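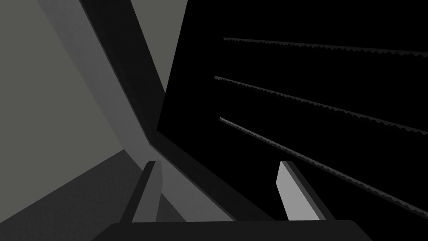

Gripper render, both fingers up, nothing held.

Range hood thread. I replaced the duct on mine in April and took airflow and air quality readings before and after. Posting the numbers and the method in case anyone in Urport has the same type of row house kitchen.

1/ Kitchen is 78 square feet, one window, gas stove with four burners. Hood is a Dehghan under-cabinet unit, rated at 381 cfm on high. It vents outside through the rear wall. The duct was flex, with two elbows and a lot of slack between them.

2/ Rated flow is measured on a test bench with a short straight duct, or something close to it. Installed flow depends on static pressure. Every elbow, every sag in the flex and every stuck damper adds to it, and the fan gives up flow in exchange.

3/ Measured flow on high before the work: almost 200 cfm. I used a powered flow hood borrowed from Pirjo Sjöberg, sealed to the underside with painter's tape. The cardboard box and garbage bag method will tell you whether the fan is moving air at all. I would not use it to compare two ducts.

4/ Grease filters were clean for all readings. I washed them the night before and let them dry. A loaded mesh filter can cost you more flow than an elbow, so do that first and measure again before you order any parts.

5/ Air readings came from a Trilell desk monitor on a shelf at head height, on the wall opposite the stove. It logs CO2, PM2.5, temperature and humidity. CO2 is useful here as a tracer for burner exhaust. It does not tell you much about grease or smoke.

6/ Test meal: one pot of water on the back left burner, one pan of onions on the front right. Same burner settings, same lid, window shut, door to the hall shut. One person in the room. I left the room for the last part of each run so my own breathing counted for less.

7/ CO2 peak with the old duct and the hood on high: 915 ppm. PM2.5 spiked when the onions went in and was still above the starting level when I opened the door. I only did this run once with the old duct, which is a weak point in the comparison.

8/ The work itself. Took out the flex, put in smooth rigid duct of the same diameter, one elbow in place of two. Joints sealed with foil tape, no screws poking into the airstream. The wall cap is a Zustlow with a gravity damper. The old cap had a screen on it, and the screen was matted with lint and grease.

9/ I can't separate the effect of the screen from the effect of the duct, since I changed both on the same afternoon. If I did it again I would clear the cap, measure, then change the duct and measure again.

10/ After: flow on high went up by enough that the flame on the front burner leans slightly when the hall door is shut. I don't have a final number yet. The flow hood needed to go back and I want a proper repeat before I post one.

11/ The leaning flame is a makeup air question. Hamidreza Zamani asked about it under my last thread. Air that leaves has to come in somewhere, and in a tight house it can come down the flue of a water heater. If you have a natural-draft appliance, get the draft checked with the hood running on high. Mine is sealed combustion.

12/ For now I crack the kitchen window about an inch at the far end of the counter. Not the one by the stove if you have two - a cross breeze at burner level pushes the plume out from under the hood.

13/ Capture matters as much as flow. My hood covers the back burners fully and the front ones only halfway. Frying on the back burner made a visible difference on the PM2.5 trace with the same fan speed. It costs nothing, so try it before touching the duct.

14/ Also: turn the hood on before lighting the burner, and leave it running after the pan comes off. The trace keeps climbing for a while after the flame is out, mostly from the hot pan.

15/ Noise on high is lower than before. I didn't measure it. The rattle I had blamed on the fan housing was the damper in the old cap.

16/ Next readings are low speed only, door open, since that is how the thing gets used most evenings. Will add them under this post.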